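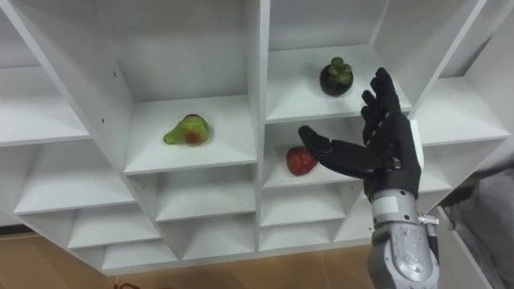

Candham Grocers to Stock More Loose Fruit From June

31 March 2022

Shoppers in Candham will be able to buy more of their fruit loose this summer. Premier, which runs 2 grocery stores in the town, said it will stop selling pears, plums and most apples in sealed trays in June. Strawberries will stay in boxes for now, as they bruise too easily to be picked out one at a time.

The change follows a trial at the Hanov Street store over the winter. Store manager Liette Fehr said customers bought smaller amounts per visit but came in more often, and the store threw out less fruit at the end of the day.

"People who live alone don't want six pears," Fehr said. "They want a couple that are ready to eat and maybe one for later in the week."

Loose fruit will be sold by weight, except for mangosteens, mangoes and other imported fruit, which will be priced by the piece. Paper bags will be free. Customers can also bring their own bags or containers, and the scales at the checkout will be set to subtract the weight.

Premier's main supplier, Hellström, said it expects to deliver about 350 crates a week to the two stores once the change is complete. Ingvild Nyberg, who handles orders for the supplier, said pears will be the hardest to manage. They ripen from the inside and can be soft at the core while still green on the outside, so deliveries will be smaller and more frequent than before.

Some customers asked during the trial whether unwrapped fruit would be handled too much. Fehr said staff will check the shelves every morning before opening and again in the afternoon. Tongs were tried for a short time and dropped after complaints that they left marks on the plums.

Prices for loose pears and apples will match the current tray price per pound. Both stores will open at 9 a.m. as usual while the new shelves are put in, with the Hanov Street store going first.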